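# Equipment planning for handheld gripper work

**Equipment planning for handheld gripper work** is the business of deciding what to buy, what to borrow and what to leave for next year when a group wants to record people doing everyday tasks with hand-carried grippers. It sits somewhere between ordinary lab purchasing and household shopping, and much of the advice that has grown up around it comes from small teams who had to make a modest sum go a long way.

## Background

Budgets for robot learning used to begin with the arm. The arm was the big number at the top of the sheet, and everything else (the table, the cables, the objects to be picked up) was squeezed in underneath. Handheld grippers changed the order of things, and a team could now start collecting long before it owned an arm at all. The Brurley workshop, a small teaching group that kept unusually full records of its spending, bought its first pair of grippers in October and did not order an arm until the following year.

Anel Mokgethi, who drew up the Brurley plan, divided it into "things that last, things that wear and things that wander off." The wording stuck, and the three headings still appear in the planning sheets of several groups that copied hers, including the one at Ouazzani.

## Main costs

### Grippers

The grippers themselves are usually the largest single purchase. Two-handed tasks need a pair, and most planners suggest adding one spare as soon as the money allows, for the plain reason that a pair with one broken member can only do half the work. Grippers of the same make and jaw width are generally preferred, so that parts can be swapped between left and right without anyone having to think very hard about it.

### Wearing parts

Finger pads, screws and straps fall under this heading. They are cheap, and they are very easily forgotten! Brurley set aside a box of 100 pads for its first season and reordered before the box was empty, a habit Mokgethi recommended warmly to anyone who would listen. Small screws are best bought in the same order as the grippers, while the right size is still fresh in everybody's mind.

### Cameras and storage

Each gripper normally carries its own camera, and the recordings pile up quickly. Planners tend to underestimate storage on the first attempt. The usual advice is to run a short trial, see how much space it takes and only then buy drives, keeping a second set for copies.

### Objects

Objects are the friendliest part of the budget, and often the part that gets the least planning. Many teams find that a good share of what they need is already in somebody's drawer or shopping bag. A working set mixes sizes and shapes, with a few pieces that are awkward on purpose. For a tabletop set, a purchase of new goods can often be kept quite small.

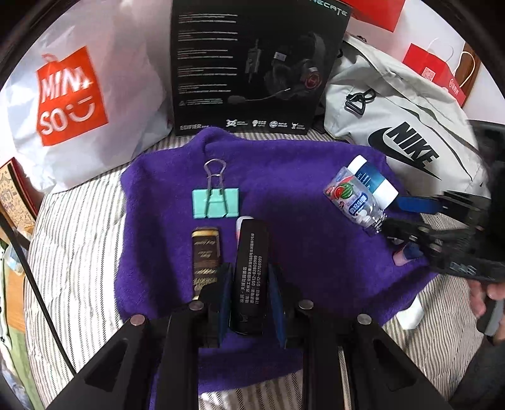

Object lists are easiest to cost when they are drawn up by the kind of grip each piece calls for, with price coming second. A planner working this way might put down one thing with a thin edge or a loop, one flat box, one long box and one or two pieces that are round. Small everyday goods cover most of that range — a mint-green binder clip with its wire handles folded up, a clear plastic bottle of mints and a white tube with a blue band, all laid out on a fuzzy purple towel, would fill several lines of such a list at very little expense. The towel belongs on the list too, under soft surfaces, and planners who have only budgeted for a hard tabletop often come back to add one.

## Buying in stages

Riaan Venter, writing for the Drandow planning notes, argued for spreading the money over 12 months instead of spending it all at the start. His first stage covers a pair of grippers, their cameras and a small set of objects. The second covers spares and storage, once the trial recordings have shown what is needed. An arm, if there is to be one, comes last. Venter admitted that this is slower, and that suppliers sometimes give a better price on a single large order, but he felt the saving was rarely worth a cupboard full of the wrong parts.

The Grodik group took the opposite view and bought nearly everything at once. Its published sheet shows 956 separate items, from grippers down to cable ties, with 7 never used.

## Record keeping

Most planning sheets give each item a name, a price, a storage place and a date of purchase. Borrowed items go on a separate page with the lender's name. Venter also kept a column for what he would buy differently next time, and in the Drandow notes it is the longest one.

*Last revised Aug 6, 2025.*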